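**Tellex garment handling: collection notebook**
Entry of 7th March. Kept by Areeba Lodhi, with additions by S. Văduva.

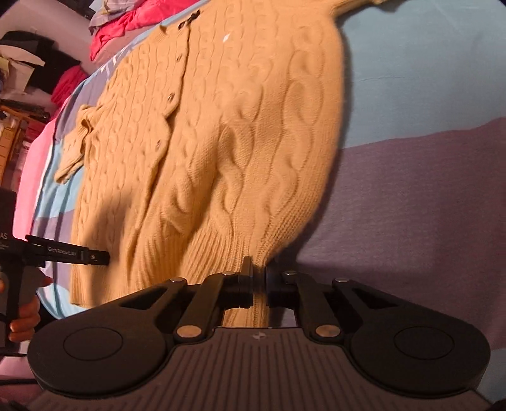
Vol. 2, p. 114

Knitwear, bed surface. Task: fold a cardigan, front side up, two hand-held grippers. Operator for the first block was Obadia Lyimo; Laurinda Gouveia took the second block after the midday break. The written instruction was the same for both: sleeves in, hem up to the neckline, smooth once, release.

Target for the day was 60 accepted episodes. Accepted at close: 40. The running total for the Finow set now stands at 2,342, all garments together.

**Grasping the hem**

The ribbed waistband remains the preferred starting point for the lift. Both fingers are to be closed on a gathered fold of the rib, with the fingertips nearly meeting, before the wrist is raised. The cable pattern above the rib is thick and gives way under the fingers, and a grasp placed there tends to take either too much yarn or none. Mr. Lyimo was asked to keep to the rib, and did so for the remainder of his block.

Ms. Gouveia reports that she can feel a poor grasp through the handle before she can see it. She had been opening and trying again in the same episode. Such episodes are to be kept and given the label "regrasp." They should not be trimmed. The February guidance on this point said the opposite and is withdrawn.

**Second gripper**

The left hand is to wait low beside the garment until the first grasp is closed. In several episodes of the first block it traveled over the cardigan too early and hid the cuff from the right-hand view. Where the cuff is turned back or crumpled at the start, leave it so. We have more than enough neat starts from the Bugti sessions, and the model trained on them does poorly with sleeves that are not already straight.

**Rejected episodes**

Reasons were entered in the log at the time and are repeated here for the weekly report.

- Tracking lost while the right gripper was turned toward the operator's chest. This was the most frequent cause.
- Recording started after the fingers had already touched the garment.
- Cardigan slid with the sheet when pulled. The sheet should be tucked in on both sides before each block.
- Operator spoke to a colleague and paused with the hem in the air.

The buttons and the small bow near the neckline caused no rejections. The buttons are close in color to the yarn, and Mr. Kakakhel asks that the annotators not be required to mark them. Agreed for this garment only. The bow is to be marked, as it is the most reliable sign of which end is the top.

**Surface and surroundings**

The patterned sheet in pink, mauve and pale blue stays in use through the end of this block. Clothes at the head of the bed and in the pile by the wall are to be left as they lie. Please do not tidy between episodes. Changes to the background are made between blocks and written down.

**Equipment**

Right gripper: finger travel checked before the first block and again at close, no drift found. Left gripper: Mr. Lyimo noted a slight looseness in the handle. Tariq Kakakhel tightened it at the break, and the first episodes afterward were checked against the morning ones. No difference that we could find. The spare set is still with Stallness for calibration and no return date has been given.

**Open points**

1. Starting hem position. At present the operator chooses. S. Văduva would prefer a drawn list of starting positions, read out before each episode. I have no objection, but it will slow the work and the daily target would need to be lowered.
2. Whether buttoned and unbuttoned starts are to be counted as one task or two.
3. Upload of the second block had not finished when the room was closed. To be confirmed before any local copies are removed.

*Added, S.V.:* Point 1, please try the list with one operator only and compare. Point 2, two tasks.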